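Visit notes: gripper comparison day at Muriithi, September

Muriithi runs a small demonstration space upstairs from its parts counter, and twice a year it opens the doors for a day so people can try hardware before they order any. I went up for the September one. Our shop does short-run packing and light kitting, and we have been putting off buying a gripper for more than a year. I wanted to get my hands on the Brellia two-finger and the Skotora two-finger on the same arm, with the same objects, and come home with an opinion.

## Getting in

Doors were at 8:30. Parking is around the back off the laneway and there isn't much of it. Sign-in was a clipboard and a sticker. They gave each group 70 minutes at a station and then moved everyone along, which was enough time if you came with a list and tight if you didn't.

There were 3 stations. The first was suction, which I skipped after ten minutes as we have nothing flat enough to bother. The second was a controller bench with Prustico units, opened up so you could look at the wiring. The third was the tabletop station with the fingers, and I spent most of the day there and went back in the afternoon when it was quieter.

## The tabletop station

The setup was an arm over an ordinary wooden table with household things put out on it. I liked this better than the foam blocks you get at trade shows. Foam forgives everything. A slim metal pen lying at an angle does not, and neither does a snack bar in a slippery wrapper.
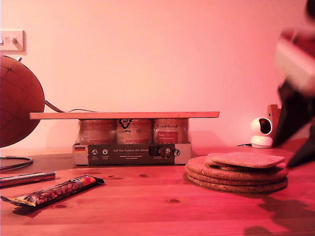
We started with the Brellia fingers. They are long and taper at the ends, and they open to 78 mm, so a fat can is close to the limit once you leave yourself some clearance. Small things suit them much better. Cork coasters were good going one at a time, as cork has some give and the pads bite into it. Trying for two at once was a mess. The arm would pinch the top one and drag the next one sideways until it dropped.

The Skotora fingers are shorter and the pads are softer. They held a wrapped bar without crushing it at the lowest force setting, and the Brellia could not be turned down that far. Against that, the Skotora pads pick up dust. By mid-morning they needed a wipe every few cycles or the grip started to creep. The staff had a damp cloth hanging on the cart for it, so I gather they were used to it.

Changing from one to the other took four bolts and a connector. I timed our second swap at just under six minutes with the driver already in hand. Both makers sell a quick-change plate. Neither plate was at the open day.

Things I wrote down on the spot:

- Brellia: better on thin, hard items. Tips can get under an edge.
- Brellia: noisy on closing. You would notice it in a quiet room.
- Skotora: better on anything in film or foil.
- Skotora: cable exit is on the side and catches if the wrist turns past a quarter turn.
- Both: the force numbers in the software do not match each other, so settings don't carry over.

## Camera placement

The other half of the station was about where to put the camera. A view across the table gives you the layout and tells you which object is where. It is no use for the last couple of centimetres, when the fingers themselves are in the way.

A camera at the wrist has the opposite problem. The fingers take up a good part of the view and are too close to be sharp, and anything moving between them smears. You do get the gap between the tips, which is the part that matters when you are lining up on something narrow.
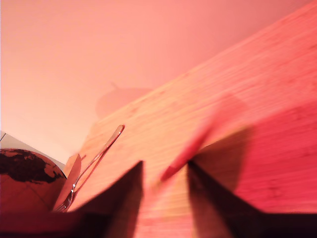

*Page last changed: September, evening (fixed the bolt count, added prices)*

I asked whether the blur near the fingers was a fault. The answer was that the lens is focused for the table and you can bring it in closer if you are willing to lose the background. For our work I would leave it alone. We need to find the item first.

Colour was the other topic. Under warm, reddish light everything on the table drifts toward the same pink and orange, and an orange wood grain stops being much of a contrast to anything. If your software picks objects out by colour you would want to test it under your own lights before trusting any settings from a demo. Our packing room has cool white tubes, so I would be starting over in any case.

## The controller bench

I only had a short turn here. The Prustico unit is a plain metal box with screw terminals along one side and a small display. It talks to both grippers, though the Skotora needs an adapter lead that costs $194 and is not in the kit. That should be on the price sheet and isn't. I found out by asking.

The menus are fine. The stop input is easy to find and clearly labelled. I would have liked to see it recover from a dropped connection, but there was a lineup behind me.

## Lunch and so on

Sandwiches and a coffee urn, no charge. The urn ran out before one o'clock. There is a bakery two doors down that takes cards.

## Where I landed

For our jobs, the Skotora. Most of what we handle is wrapped, and dusty pads are a chore I can plan for. If we were doing pens, small tools or hardware I would go the other way and put up with the noise.

I have not made up my mind about the controller. Our existing one might do the job with a firmware update, and Muriithi has offered to lend out a gripper for a week so people can find out. I have put our name down for a loan of the Skotora with the adapter lead. There is a deposit, refundable, and you pay the courier both ways.

If you go to the next one, bring your own parts. A couple of the other groups had done that, and they got straight answers much faster than I did. I had one sample bag in my coat pocket and should have brought a bin of them. Take something to write on as well, as the benches are full and there's nowhere to set down a laptop.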